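Re: grip pads shedding, left finger

brovo_59
Pads on the red fingers going again. Left one has a jagged edge where it meets the plastic. Swapped the set in December, 91 hours on them. Small gears slip on pickup. Glue or pad??
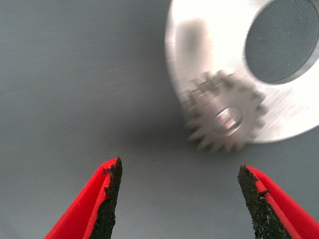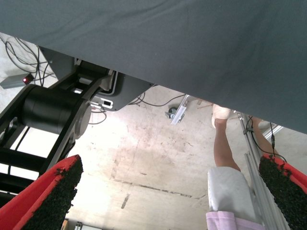
Both from the wrist cam, same fingers. Gear and disc are in the first one.

cera17
Glue. Scuff the plastic first, wipe, clamp overnight. The Botance stuff peels if you rush it

lukac_fan
Disagree, id blame grip force. Ours was set way too high and chewed thru pads. Dropped it to 39 percent, fine after

brovo_59
Force is at 59 already. Can try lower but then the gear spins on me

cera17
so its not force. Reglue.

lukac_fan
or a thinner pad. Also tie up the cables on the floor before you run it again

brovo_59
yeah yeah. Regluing left one tonight, right one stays as is, will compare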